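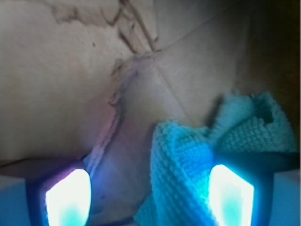 Brown staining, a torn edge and a couple of creases, all in one small patch.

How I flatten and patch old creased paper

29 Oct 2020

I've got a bit of a soft spot for tatty paper. Old maps, drawer liners, packing sheets, the wrappers that come off the back of picture frames - if it's beige and crumpled I'll probably bring it home. Most of what I own came out of two boxes from the Clinley clearance sale, and a good half of it was too creased and ragged to do anything with. I've been working through it a bit at a time ever since, and people keep asking how I do it, so I've finally written it down.

A word before you start. I mean ordinary household paper that would otherwise go in the recycling. If you've got something rare or worth money, take it to a proper paper conservator and leave my kitchen table methods alone. The same goes for anything with fuzzy or powdery spots, as that could be mould and you don't want it near your face.

What you'll need

A soft, wide brush (mine is a clean make-up brush)
White blotting paper, a few sheets
Baking parchment
A plant mister with a really fine spray
Wheat starch paste, or methyl cellulose if you can't be bothered cooking paste
Thin Japanese tissue for the patches
A small paintbrush
Two flat boards and something heavy

My boards are old shelves from Troststead and my something heavy is a stack of cookery books. It works a treat.

Step 1. Brush it off

Lay the sheet on a clean surface and brush from the middle outwards, very lightly. Go slowly near a tear and always brush towards the edge, never into it, or you'll catch the loose fibres and make it longer. I did exactly that on a lovely big sheet last November and I'm still cross about it!

Step 2. Decide what to do about stains

My answer is nearly always nothing. Streaky brown marks can be all sorts - old water, tea, glue, rust - and scrubbing at them just roughs up the surface. Try a dry white eraser in one corner if you like. If nothing comes off after a few gentle strokes, leave it be. I rather like a stain anyway.

Step 3. Check the ink

If there's any writing or printing, touch a barely damp cotton bud to a tiny bit of it and press it on some blotting paper. Any colour on the blotter means no water for that sheet, so skip to step 5 and press it dry for longer.

Step 4. Damp it

Mist the blotting paper, not your sheet. Wait until the blotter feels cool and just limp, then put your sheet on top, another damp blotter over that, and leave it for twenty minutes or so. The creases should start to relax. Ease them open with your fingertips and don't tug.

Step 5. Press

Swap the damp blotters for dry ones, sandwich the lot between your boards and weigh it down overnight. Change the blotters once, after the first hour. Deep folds never vanish completely. You'll still see a faint line, but the sheet will lie flat.

Step 6. Patch the tear

Look closely at the torn edge. Thick paper often splits into layers, with one side lifted like a lip, and you need to work out which layer goes underneath before any paste comes out. Dab a thin smear of paste between them with the small brush and close them up. Then tear (don't cut) a strip of tissue a bit wider than the damage, paste it, and lay it across the back. The feathery edges of a torn strip blend in far better.

Parchment over and under, blotters outside that, weights on again until it's bone dry.

I keep my finished sheets flat in a Drummond folder under the bed. The next batch is going to be book covers, if I can get the glue right.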